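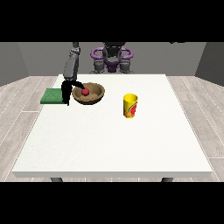

A white table and a pale plank floor.

Right, kettle's on, so settle in. I've been promising some of you a proper thread about moving from a big kitchen to a very small one, and it's Friday and I've no excuse left. It's going to be a long one, sorry in advance!

We came to Farngate in September, two of us and far too many casserole dishes. The old place had a larder you could stand up in. The new one has a cupboard next to the boiler (warm, so no good for potatoes, ask me how I know).

First thing I'd say is don't unpack it all in one go. I was dead set on having every box empty by the first night and I ended up with the cheese grater in with the tea towels and no idea where I'd put the tin opener. We had toast. Toast is fine.

What worked much better was living out of two boxes for a fortnight. If I went looking for something, it earned a place on a shelf. If I didn't, it stayed in the garage with the fondue set, which I have now owned for most of my adult life and used, I think, at one Christmas.

Spices next, and I know people have strong feelings. I had duplicates of nearly everything, and a jar of mace that had moved house with me before. I kept the ones I cook with on a normal weeknight (cumin, paprika, the good curry powder, cinnamon for porridge) and the rest went. I haven't missed the mace.

The table question took us longest. We both wanted one big enough for my sister's lot to come round, and we both wanted to be able to open the oven door. We looked at a Lulesen one that folds, went home, argued very politely, and went back for it the next week. It folds down against the wall and I love it more than is sensible.

A small moan, while I have you. The removal firm's quote said 2,000 and the final bill said something else, and I spent a whole morning on the phone over it. Please get yours in writing and read the bit about stairs. There is always a bit about stairs.

Somebody asked about worktop space. The bread bin went on top of the fridge, the kettle moved next to the sink, and the toaster lives in a cupboard and comes out when wanted. I thought I'd hate that last one and by the second week I'd stopped noticing.

Oh, and the freezer! Ours is tiny now, so I flatten soup and stew in bags and stand them up like books. Write on the bag before you fill it. I've got one in there that might be leek and potato and might be apple sauce, and we'll be finding out on Sunday one way or the other.

Do I miss the larder? A bit, mostly when I'm making jam. But I can reach the hob, the sink and the biscuits without taking more than two steps, and I've got quite used to that.

Going to stop there, the tea's gone cold. If you've found a decent home for baking trays in a narrow kitchen, please tell me, mine fall over every time I shut the door.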